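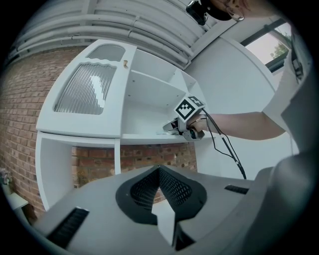
Quick one before the long weekend. The Gredus office is swapping its old sterilizer for a new unit and we're closed Friday while they wire it in. Hygiene visits booked for that day move to the Kurkeo Street office, same times, same hygienists. If you didn't get a text, call the desk.

Night guards next. Price is going up in November, first time in 3 years. Hard guards will be 2190 with the full bite workup, soft ones stay put. Order before the end of the month and you pay the old rate. Trastine, the lab we use, is running slow so allow 2 weeks, maybe a bit more. 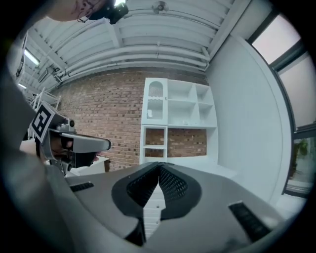 Insurance people, please use your benefits. Most plans we see cap out at 1000 for the year and whats left does not roll over. A cleaning and a set of x-rays barely dents it. If you have a crown you've been putting off, get it on the books now, December fills up fast. Wear something easy for the longer visits, a gray sleeve like the one in the photo is fine, just something you can push up for the blood pressure cuff. Bring the new card if your employer switched carriers, the front desk cant look it up from the old number.

Parking at Kurkeo: back lot only, the front spaces belong to Ho Optical and they do tow.

More next month, incl. the new kids hours.

© Gredus Family Dental | Contact the front desk | Unsubscribe | Back to top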